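Ticket 541 – Folding cell drops or bunches heavy knits
Site: Prurley laundry, back bench. Opened by: Khairul Halim. Status: open, workaround in place 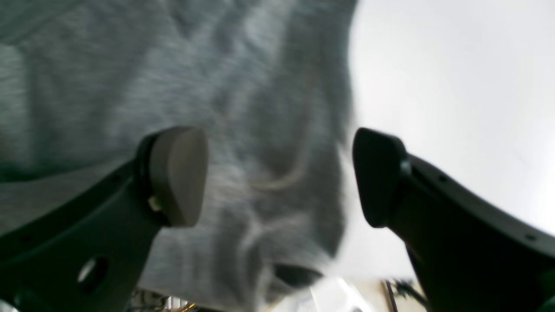

Symptom

Gray heathered fabric, soft and thick, sweatshirt sort of stuff. Arm gets a bit of it, lifts, the rest bunches up below the pads and the fold routine can't find a hem. Retries, gives up, asks for a person. Tea towels fine. Pillowcases fine. Anything fleecy, no.

Priority

Shift lead put this as high. I'd say medium. We can still fold by hand, we did it for years. But the whole point of the trial is whether we can leave it alone with a mixed load and right now we can't.

What we run

Two-finger gripper, stock pads. Folding software from Hornedik, current release. Table and mounts by Londus. Nothing custom on our side except the bin height.

Log

7:40 am – Started mixed load. First towels ok. First heavy knit failed on the hem search, error 167. Cleared it, same again.

7:55 – Restarted the cell. No change. Error 167 still.

8:20 – Wiped both pads with a damp cloth, let them dry. Grip maybe a bit better, hem search the same.

8:45 – Dropped lift speed to the next setting down. Less swinging. Got one decent fold and then two that looked like a ball of sock. Sleeves are the problem I think, they hang down and it takes a cuff for a corner.

9:10 – Called Hornedik support. They said 167 means "no edge found in time" and to raise the timeout. Raised it to 19 seconds. Now it fails slower.

9:30 – Hidayat (their field tech) rang back, more useful. Says the edge finder was tuned on flat woven stuff, stiff hems, strong contrast. Fuzzy gray on a pale background is about the worst thing to give it. Asked if we have a darker backdrop. We don't, will look for one.

10:15 – Taped a dark blue sheet up behind the bench. Edge found on the next try. Then it pinched through two layers and folded the front to the back wrong. Progress of a sort.

11:00 – Back to hand folding the knits so the order gets out. Cell left on towels.

Workaround

Sort before loading. Flat goods to the cell, anything with sleeves or a fuzzy surface to the hand table. Blue sheet stays up. Leave lift speed on the slower setting, please don't put it back becuase the towels feel slow.

Questions for Hornedik

Is there a knit profile, and if so is it in our license?
Can it feel one layer vs two, or is that all camera?
Would rougher pads help or just snag? Londus sells a set but won't say which fabric they're for.
Can it skip an item and carry on, instead of stopping the whole cell and waiting? This one would help most. I'd take a pile of unfolded sweatshirts at the end of the shift over a beep every few minutes.

Note for whoever reads this upstairs

Was asked for a yes or no on whether it replaces the morning folding job. No, not yet. It does flat goods well enough that I'd be sorry to lose it. Clothes, it needs someone standing there, and that someone could of folded the thing in the meantime. Ask me again in June after the next update.

Follow-up

Hidayat is sending a test build with the layer check turned on. Will try it on the same fabric, same sheet behind, slow lift, and add results to this ticket. Don't close it.

K. Halim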